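3.2 Collecting demonstrations by hand

We recorded all demonstrations with a hand-held gripper carrying its own camera. The operator holds the tool, does the task as they would
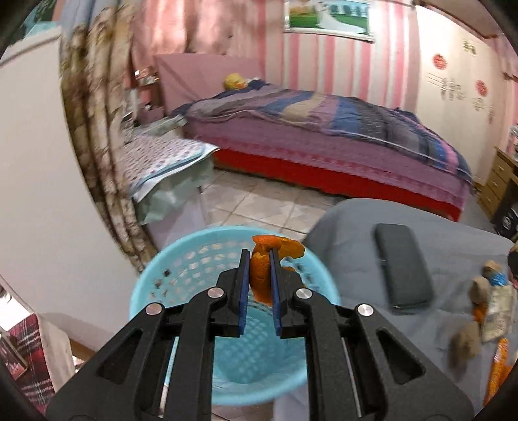
do it at home, and sets the tool down when the task is finished. No robot is present during recording. The arm only comes in later, when the learned policy is tested.

Clearing up small waste was chosen as the main task because the objects change shape as they are handled. A strip of orange peel curls, folds, and can catch on one finger after the other has let go. Wrappers behave differently again. As Figure 2 shows, the operator brings the peel over the waste basket between the two padded fingers, and the release point is left to the operator's judgment. We did not give a fixed height or angle for the drop.

Figure 2. Hand-held gripper with a strip of orange peel between its fingers, over the waste basket, in a bedroom.

Recording took place in furnished rooms in Pradcombe and Katudov. We asked that rooms be left as they were, with bedding, curtains, and personal items in place. Each operator had 15 minutes of practice with the tool before the first recording. Operators could stand, kneel, or sit, and could use their free hand to steady themselves but not to move the waste.

The final set holds 419 demonstrations from four operators. A demonstration was kept if the item was picked up and released into the basket in one continuous recording. We kept demonstrations in which the first grasp failed and the operator tried again. An earlier version of the set, closed in February, left these out, and the policy trained on it tended to carry on toward the basket with nothing in its grip.

Two problems came up often. The first was motion blur when the operator turned quickly from the pile to the basket. We asked for slower turns but did not remove blurred recordings. The second was that thin items disappear between the fingers once the grip closes, so the camera gives little sign of whether anything is held. For this reason the finger opening was logged along with the video.

For comparison, we also collected the same task by remote control, with the operator driving the Drinen arm from a second room. Remote sessions were harder on the operators, who asked for breaks more often and were less willing to retry a missed grasp. We trained a separate policy on each set and ran each policy with 3 random seeds. The results are given in Section 4.

Related items

Yoo and Sala, Release timing for soft household waste
Na and Yoon, Remote control of the Drinen arm: operator notes
Cârstea, Logging finger opening on hand-held tools
The Masanja room recordings: data sheet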